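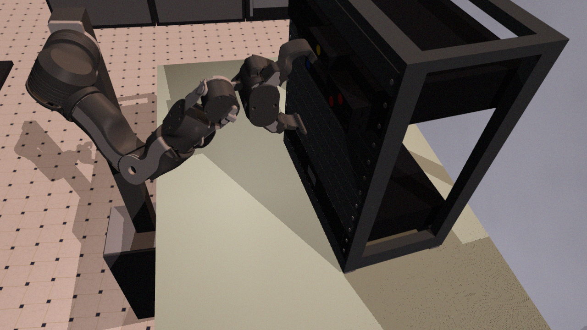 Clilum needs two more people! We're a student robotics club, and this term our project is teaching an arm to work on a server rack in simulation — reaching in, lining up the gripper and pressing the right coloured button without whacking the panel. I'm Sinan Aksoy and I look after the sim side, and Recep Akbulut does the controls.

You don't need to have touched a robot before. If you can write a bit of Python and you don't mind watching the same reach 40 times to work out why the wrist twists, we'd love to have you (a fondness for fiddly 3D models is a bonus, our rack can always use more detail). We want some 3000 practice runs logged before the Kozan student challenge in April, so there's plenty to share out.

It's unpaid, sorry, but we meet at 5 pm in the Tula building and there's usually pizza — my shout on the first night. Send me a few lines about yourself and your favourite thing you've built, finished or not.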